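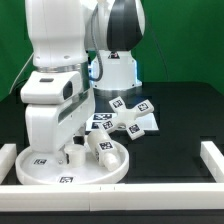
Moleser tray, the round one, 8 weeks in. Quick notes before I forget, more later if anything breaks.

Bought it for the shop counter to replace the old melamine thing that had gone fuzzy at the edges. $55 from Kodikara, plus shipping, which took longer than it should have. Box was twice the size it needed to be. No instructions, fine, it's a tray.

**Good**

- The lip. High enough that cups stop at it, low enough that you can still slide a thumb under a saucer. My old one had a lip like a cake pan and I was forever chipping things on it.
- Weight. Heavy-ish empty, stays put on the counter when someone leans a bag against it. Loaded with espresso cups I can still carry it one-handed to the back table and my wrist doesn't complain til afternoon.
- Washes easy. Hot water, dish soap, towel. Milk rings come off if you get to them same day. Leave them overnight and you'll be scrubbing.
- Doesn't clang. Big deal at 6 am.

**Not so good**

Grip mat. It comes with a thin rubbery disc that's supposed to sit inside and it curls. Mine started lifting in week two. Flattened it under a stack of cookbooks over a weekend, came back flat, curled again by Wednesday. Wrote to Kodikara and got a reply from Janaka Wickramasinghe, very nice, sent a new mat free. New one curls too, just slower. I've stopped using it. Without the mat small cups do skate a bit if you take the corner by the fridge too fast. Ask me how I know.

Also no handles. Some people want handles. I don't but Kuo-hua Mok, who does my weekend shifts, has smaller hands and hates carrying it full. She uses the Prelwood oval insted and I can't argue, it's the better carry. It's also ugly and the finish scratched in the first month, so pick your problem.

**Sizes**

Mine's the medium. Takes a small pot, milk jug and four cups without anything touching. Large is $25 more and wouldn't fit my dish rack so I never really considered it. Measure your rack first!! The listing gives the inside width only, you want the outside.

**Would I buy again**

Yes, for the counter. For table service probably not, get something with handles. If the cafe in Brindidcombe ever happens I'd order two mediums and skip the mats altogether.

One more thing, the listing says "tested to 200 washes". No idea what happens at 201. I must be getting close and teh surface looks the same as day one, except a small scuff on the underside, from me dragging it.

4 out of 5. Would be 4.5 with a mat that lies down.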